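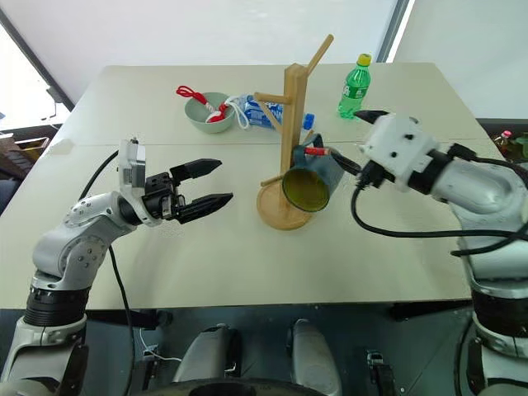

The two-armed Zulel at the mug tree, with the left gripper open.

"It is a kit, so you must like kits": Nelly Restrepo on two months with the Zulel

17/05/2024

Nelly Restrepo repairs coffee machines and small kitchen appliances, and in the evenings she teaches robots to handle cups. Her firm, Alvarado, bought the two-armed Zulel set from Brirnis in March. I visited her to ask what a small workshop gets for the money, and if she would buy it a second time.

The set comes in three crates. In them are both arms, the metal base, two grippers, the wrist camera modules, the cables and one year of the teaching software, named Dilska. The table is not included. Restrepo used two tabletops she already had and pushed them together.

"The seller told me one afternoon for the assembly," she says. "For me it was two days, and I am quick with a screwdriver. The manual has 116 pages and the pages about the cables are the weakest. I had the left arm ready before lunch on the first day. Then I lost the whole evening with one connector which looked correct and was not correct."

She wrote to the support service and received an answer the next morning, with a drawing made by hand. The drawing came from Sigita Eglītis, who looks after the customers of the kit at Brirnis. I telephoned her afterwards and she did not try to defend the manual.

"The cable chapter was written by the person who designed the cables," Eglītis told me. "He knows too much. We are writing it again with photographs. Customers who bought the old one will get the new one without paying."

The cables are also the first thing Restrepo would change in the machine itself. They run outside the arms and hang in loops, and when an arm reaches far across the table the loop goes with it. "I plan every movement with the cable in my head. After some weeks you do it without thinking, but a beginner will pull something over."

Her main exercise is the mug tree. It is plain wood with three pegs, and she likes it because the pegs point in different directions, so a movement that is good for one peg is useless for the next. The mug is dark green outside and yellowish inside. She says the contrast helps the software to find the opening.

Why is there a pen in the mug?

"Because people put pens in mugs," she says. "If I teach only with a clean mug, I have a robot for clean mugs. The same with the bottles and the bowl with the red cord. My kitchen customers don't have empty tables."

Teaching is done by hand. One guides the arms through the task, Dilska records it, and after enough repetitions the robot is allowed to try alone. Restrepo gave it 26 repetitions for the first peg and found this too few. For the second peg she made more, and changed the light between them by moving the blind on the window. The results were better, she says, but she keeps no exact record and does not want to promise a number to anybody.

What does work well, in her opinion, is the gripper with the two long fingers. It closes softly and it can go between things which stand close together. She is less happy with the price of the spare parts.

"The full set was fair, I don't complain. But I asked for one more gripper and they wanted 3000. For this I buy a very good espresso machine, and it makes espresso."

Eglītis confirmed the price. She said that the gripper is sold already calibrated, and that a cheaper version without calibration is planned for later this year – she could not give me a month.

The software licence is another question a buyer should ask early. The first year is included. After it, Dilska must be renewed, or the arms can only repeat what they have already learned. Restrepo found this in a note on page 27 of the contract papers and thinks it belongs on the first page. Brirnis says that it is now mentioned in the offer letter.

Noise was no problem during my visit. We spoke beside the table in normal voices while the arms were moving. The space is a bigger matter. The base is heavy, and Restrepo advises to decide where it will stand before opening the crates, with daylight from one side only if possible.

Would she buy it again?

"Yes, but I would ask for the new manual first. And I would take the long cable set, which I did not know existed." She has ordered it now. Delivery is three weeks, and until then the far end of the table is used only for bottles.

The Zulel set is sold directly by Brirnis. A visit to see it working can be arranged by telephone, on workdays.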